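Two grippers, one bed and a lot of laundry talk: meeting the Nellen kit

2022-08-15

I've been curious about the Nellen hand-held kit ever since a reader asked me if it was worth renting for a month. So when Pruvon, the small outfit that rents it out, offered me an hour on the phone with the person who looks after their home recordings, I said yes before I'd even checked my calendar!

My first question was the obvious one. Why would I carry a pair of grippers through my own bedroom when I have perfectly good hands?

"Because your hands don't look like the robot's hands," she told me. "If you want an arm to learn to pick up a sock, show it a gripper picking up a sock. You're the motor, basically."

Fair enough. She says the first thing she asks new customers to do is sort a box of small soft stuff on a bed, and she's pretty stubborn about the soft part. Blocks and cups are too easy (her words). Cloth folds up on itself, slides around and never looks the same way twice.
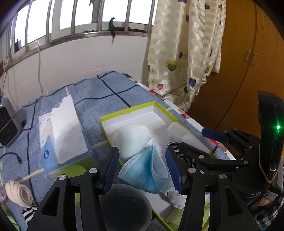

A pleated face mask between the finger pads, with a sock and a sponge still in the box.

I asked if people find masks annoying. She laughed for quite a while. "Everyone does. They come at it from straight above and grab way too much. Go in slowly, let the pads touch, then squeeze. And leave the clutter where it is, please. People want to clean up for us and I have to beg them to stop."

That surprised me a little, because my own instinct would be to clear the whole bed first. But she wants the tissue box, the cables, the patterned sheets, all of it. A policy trained on bare tables gets lost in a real home, she said, and she's had customers send in 60 clips that all looked like a furniture catalog.

We got onto money next. The rental is 113 dollars for 21 days, with two grippers and the Voicu software that sorts your clips and flags the ones where an object drifted out of view. You can keep up to 1000 clips on the account before they charge extra. I thought that sounded like a ton, but she says two keen people can get through it (I believe her, I get competitive about this sort of thing).

And the weak spots? She didn't dodge. The grippers get heavy in the wrist after a long session, and her advice is to stop before you're tired, since tired people start jerking things around. She also wishes the quick start guide had more on using both hands together. "One hand is easy to explain. With two, everybody forgets what the other one is doing."

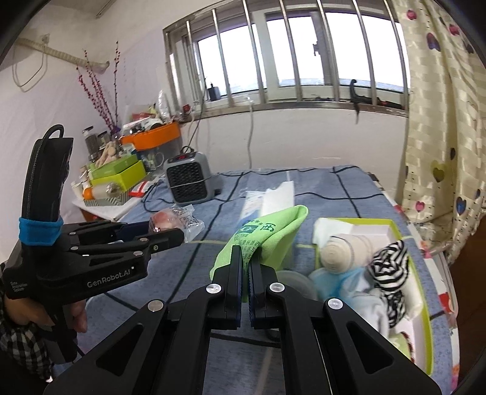

Tips for your first session

I asked what she'd tell a beginner and typed as fast as I could. Pinch cloth by an edge where you can. Keep the idle gripper up and in view so it doesn't drag across the sheet. Do the same item several times from different sides before moving on, and say out loud when you've dropped something, so you remember to mark the clip later.

She's also working on a pack of written household tasks called Museo, which started in May and covers drawers, bags and boxes with lids. I've asked to try it when it's ready. My sock drawer could use the attention.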